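Enseñar con las manos, cobrar por horas

En Faltamine llevan desde junio guiando robots a distancia para que aprendan a ordenar una habitación. Un operador mueve los mandos, el brazo copia y todo queda grabado. A cada repetición la llaman demostración. Me hablaron de 1640, y de un programa que un día hará lo mismo sin nadie detrás.

Puede ser. Yo vi a una persona muy cansada recogiendo envoltorios a través de una máquina -- con bastante más esfuerzo que agachándose. Pregunté cuántas demostraciones hacen falta por tarea. Primero fueron 135, luego 300, luego «depende del objeto». 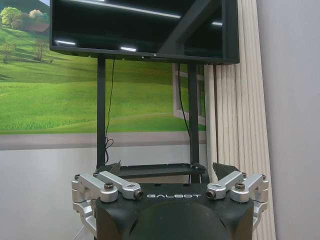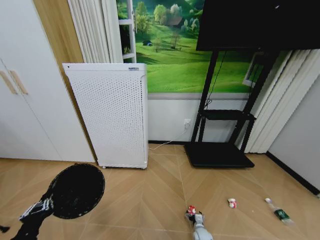
Según Etton, la pregunta está mal planteada: lo caro es corregir las demostraciones torpes, y con 12 buenas a veces se avanza más que con cien hechas deprisa. Quién decide cuáles son las buenas, eso no lo aclaró.

Tetel, el programa que debe heredar todo ese trabajo, sigue sin fecha. Pedí verlo funcionar solo y me ofrecieron otra sesión con mandos.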